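On Monday I took the early train to Wundgate, where Trinder opened its motorcycle workshop to visitors. My old 125 is tired, and I wanted to sit on the new Eteo before I decide if I spend 2,000 on it. The doors opened at nine and the coffee was already finished when I came in.

A mechanic, Vilgot Torvik, took us through the building in a small group. He speaks quietly, so it is better to stand in front. We began with the wheels, which Trinder laces itself, and then he showed how the rear brake is set before the bike goes out for its test ride. 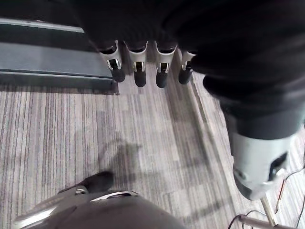 The Eteo has a low seat, and with my short legs I could put both feet flat on the ground. The clutch is light and the mirrors show more than my elbows, for a change. I don't like the switch for the indicators, it is too small for winter gloves. Fingers are a good thing to think about when you design a motorcycle. Those in the photo, with pale sleeves at the upper joints and rounded black tips, would also need a bigger switch, I think. Vilgot wrote my complaint in his notebook and said that Robles, who makes the handlebar parts, has heard it before.

After lunch we could ride, but only on the yard and only for 5 minutes each. The engine pulls well from low speed — better than my old one — and first gear goes in without a knock. I would like to try it on a wet hill.
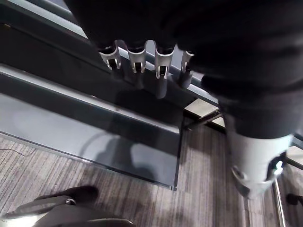
Four silver finger segments over the long dark metal structure, Wundgate.

The next open day is in June. Bring your own helmet, the loan ones are mostly large. The bus back to the station is number 21 and it stops across the road from the gate.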